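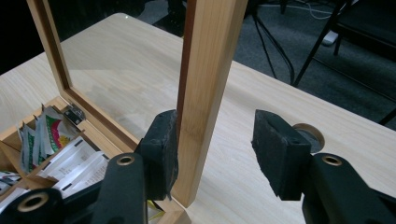

*Station 6, tea box with glass lid. Gripper at the lid rail.*

# Pre-session inspection: two-handed tea box task

Project Esia, May. Filled in at the table on Sunday before recording. Keep with the session notes. Marks used: OK, FIX (fix before recording), NOTE (can record, write it down).

## A. Table and floor

- [x] Tabletop does not move when pushed from the front – OK
- [x] Front clamps tight, left and right – OK
- [x] Cable grommet clear – OK. The wrist views pick it up on nearly every approach, and the Vumlow tracker used to lock onto it. Masked in the current version.
- [x] Nothing stored on the hazard tape squares – OK
- [ ] Floor cables behind the table tied back – NOTE. Outside the reach of both hands, but anyone walking behind the table has to step over them. Tie before the next session.
- [x] Folding chair stays behind the table – OK

## B. Grippers

- [x] Fingers open and close fully with no catch – OK, both
- [x] Linkage arms tight, no side play – OK
- [ ] Foam pads whole, edges clean – NOTE. Edges are ragged. Pads are rated by feel at the moment and that is not good enough. The Muto protocol says to change them when foam comes off on the object, so wipe the lid rail with a white cloth after each block and look at the cloth.
- [x] Pad screws below the foam surface – OK
- [x] Cables have slack at full reach – OK. Check with both arms extended and again with the wrists turned inward. 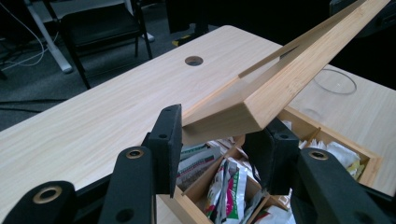

- [x] Bamboo piece free of splinters at the cut end – OK. Run a gloved finger along the rim, then along the channel. It passes over the box during the transfer step, so a splinter would end up in with the sachets.
- [x] Glass on the table free of chips – OK. Replace at the first chip, do not turn the chip away from the operator and carry on.

## C. Tea box

- [x] Hinges tight, screws flush – OK
- [x] Lid stays upright by itself for one minute – OK
- [x] Glass seated in the lid frame, no rattle – OK
- [ ] Compartments filled to the layout sheet – FIX, done. Two compartments were packed too tight to get a finger pad in. Thinned them out and checked again.
- [x] No torn sachets – OK. Loose tea gets into the linkage.

## D. Comments on the lid result
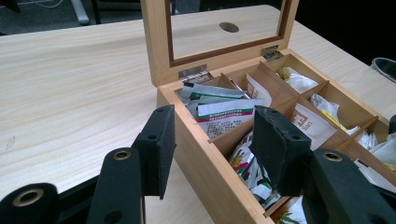 *Comments by the Vincze bench inspector*

The checklist has changed since the first round, and the reason is in the results. We have 1546 recorded attempts on the box. In the first round the lid was graded only as open or closed. The policy trained on those recordings learned to let go early, and the lid dropped back in 7 of the test runs. No glass broke.

For the second round the operators held the rail until the lid stood by itself, then backed both fingers straight off before doing anything else. Same box and same table. The lid dropped in 3 of the test runs. I would not read too much into the difference until the test set is larger, and the pads were newer in the second round, so part of it may be grip. That is why the cloth check is now in section B.

The clear glass is still a problem for the method. The wrist camera sees the table through the pane and the depth estimate lands on the tabletop. Approaching by the wooden rail avoids it. Do not add tape or stickers to the glass, we tried that and the policy followed the sticker.

## E. Operator check

- [x] Sleeves clear of the fingers – OK
- [x] Break after every 4 blocks – OK, timer set
- [x] Operator knows the stop word and has said it out loud once – OK
- [ ] Both grippers returned to the start pose between attempts – NOTE. Left hand drifts toward the box late in a block. Remind at each break.
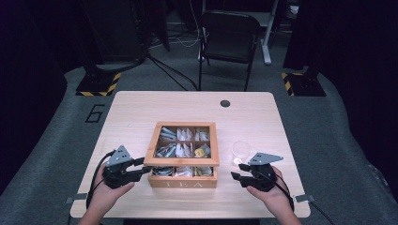

*Both grippers at the table, tea box and glass between them.*

Cleared to record with the open notes above. Still to do: tie the floor cables, order pads, add a line to the layout sheet for how full a compartment may be.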